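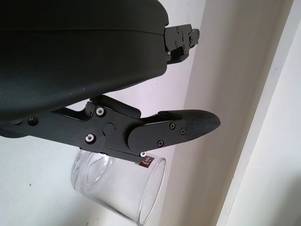
Room 8, white wall.

Lagman Building, Sorudport
Room Safety Checklist - Room 8
Date of inspection: April 2, 2024
Form 17, issued by Nitine Facilities Office

1. Walls and paint
Result: Satisfactory
Comment: White finish to be washed with mild cleaner only. Touch-up paint is held in the Porkik store.

2. Exit route
Result: Satisfactory
Comment: Door opens fully. Exit sign was replaced in December.

3. Electrical outlets
Result: Action required
Comment: Cover plate beside the door is cracked. Work order 300 has been raised - do not use this outlet until it is closed.

4. Drinks and containers
Result: Satisfactory, with comment
Comment: One clear plastic water bottle, lying on its side, white screw cap in place. Label printed in Chinese, in pink and red.
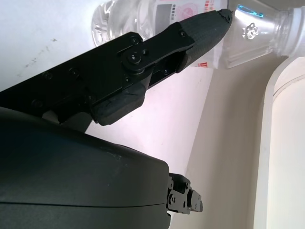

Bottles should be stored upright and capped, away from outlets and extension cords. Spills must be wiped up at once and reported to the front desk.

5. First aid kit
Result: Satisfactory
Comment: Seal intact. Kit holds 16 adhesive bandages, as listed on the lid.

Items marked "Action required" will be checked again at the next inspection.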